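November 30, 2021

**Drendholm workshop gripper gets its hands on the laundry**

The hand-held gripper that started life in June on a back bench at the Drendholm shared workshop has moved on to clothes, and it's a great little build! The project goes by the name Clorkix, and the group behind it has now gone through 7 versions of the linkage to get to one they're happy to take home and use on real fabric.

The idea is simple enough. A person holds the tool and works it by hand, a camera on board records each grab and fold, and the recordings are meant to teach a home-built arm to do the same job later on. Wooden blocks and plastic cups came first - clothing is a good deal harder, as anyone who has wrestled a fitted sheet will know.
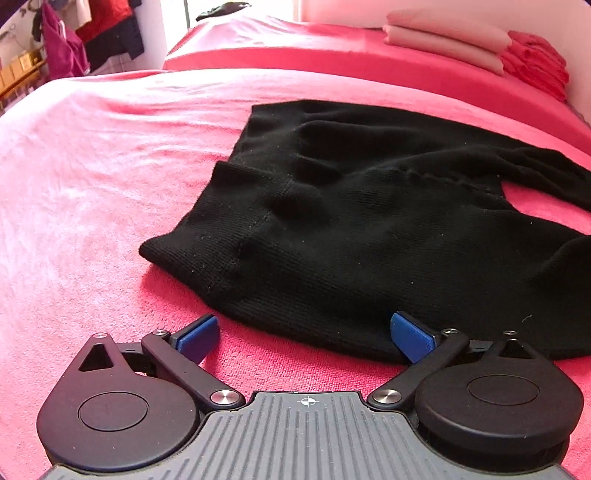

*Clorkix at work on a black knit, blue finger pads open.*

The group has 108 recordings in the can so far, most of them made in members' own bedrooms and laundries on whatever needed folding that day. Knits are the favourite test at the moment. They stretch, they bunch up, and a sleeve can end up just about anywhere, so there's plenty to learn from a single jumper.

Finger pads have had the most attention lately. Three shapes were tried over the winter, and the flat rectangular ones won out for getting hold of a thin edge. Colour was put to a vote, and blue got up easily.

Next on the list is a lighter handle, plus a tidier set of drawings so other workshops can have a go at making their own. The next build night has room for 23 people, and beginners are very welcome - bring an old jumper and a small screwdriver if you've got one.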